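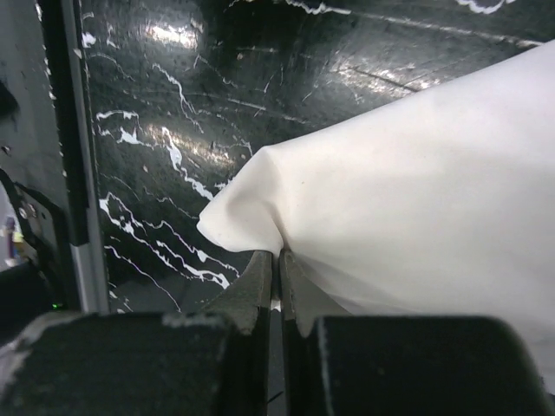
4. Comparison of Finger Geometries on Folded Cloth

Search this archive Title, author, keyword Go

Last updated 2023-05-28

4.1 Purpose and setup

The trials reported in this section compare two parallel grippers on a single task: taking hold of a white cloth near one of its ends and keeping hold of it while the arm moves. The first gripper, referred to as Kneath, carries straight fingers with narrow, tapered tips. The second, referred to as Prirnton, closes on the same linkage but uses wider fingers with a softer facing. Both were run under the same controller at the Melenwood laboratory, and the command sequence was left unchanged between them so that differences in outcome could be assigned to the fingers.

All trials were carried out over a glossy black tabletop with white, marble-like veining. The surface was retained from earlier work on rigid objects. It presents two difficulties for cloth. Reflections from the overhead lights move across the wrist view as the arm moves, and the white veins resemble the edge of a white cloth when only a small part of the cloth is in view. Section 3 describes the segmentation step used to separate the two. No change was made to the lighting for the present comparison.

4.2 Procedure

Each trial began with the cloth on the table in a loosely bunched state. The operator did not smooth the cloth or arrange a raised edge. The arm moved to a point above the cloth, descended until a contact threshold was reached, closed the fingers, and lifted. The hold was then kept for seven seconds. A trial was scored as a success if the cloth remained between the fingers for the whole of this period, as a partial success if it slipped but was not dropped, and as a failure in all other cases.

A total of 400 trials were run, divided equally between the two grippers. In a further 114 trials a second arm was used to steady one part of the cloth while the first arm approached the other. These two-arm trials are treated separately below, as they depend on the relative timing of the arms as well as on the fingers.

4.3 Two-arm trials

In the two-arm condition, the steadying gripper lowers onto the upper part of the cloth with a fingertip against the folds. The approaching gripper then places its open fingers on either side of the free end and closes. The wrist camera of the approaching arm gives the clearest view of this stage (Figure 6).
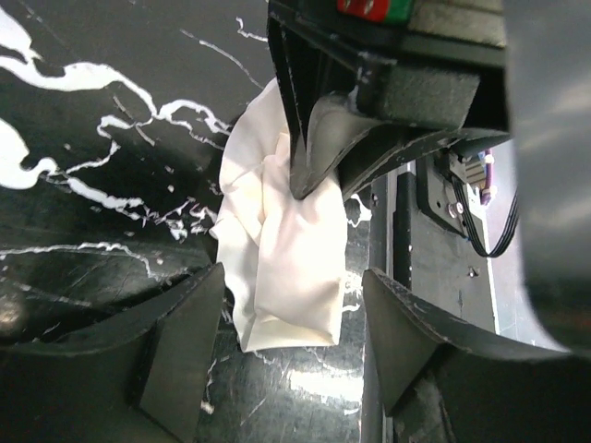

Figure 6. Wrist view from the approaching arm. The cloth lies between its open fingers, and a finger of the second gripper presses into the upper folds.

The main effect of steadying was to reduce sliding on approach. With one arm, the cloth was often pushed across the polished surface before the fingers had closed far enough to form a pleat. With two arms, the same closing motion usually gathered a pleat on the first attempt. The benefit was larger for the Prirnton fingers, which need more material between them before they hold. Contact forces during steadying were not measured, and the effect of pressing harder or more lightly was not studied.

4.4 Observations on the fingers

The Kneath fingers took up a small pleat and held it near the tips. This grip was adequate for lifting but allowed the cloth to turn about the pinched point when the arm changed direction quickly. The Prirnton fingers resisted turning but missed the cloth more often when it lay flat. In 14 trials the tips closed on the table surface beside the cloth, and the controller reported a grasp where there was none. These trials were scored as failures. A minimum-opening check was later added to the controller by Tihomir Shehu and is used in all work from February onward.

Wear was recorded by inspection only. Tip faces were wiped between blocks of trials and were not replaced during the comparison. Readers who intend to repeat the work should note that the results may differ with new tips.

Related items

Sultthorpe report: Contact thresholds for thin materials
Wrist camera placement and glare on polished surfaces
Timing of paired arms under a shared controller
Melenwood laboratory: Notes on fingertip replacement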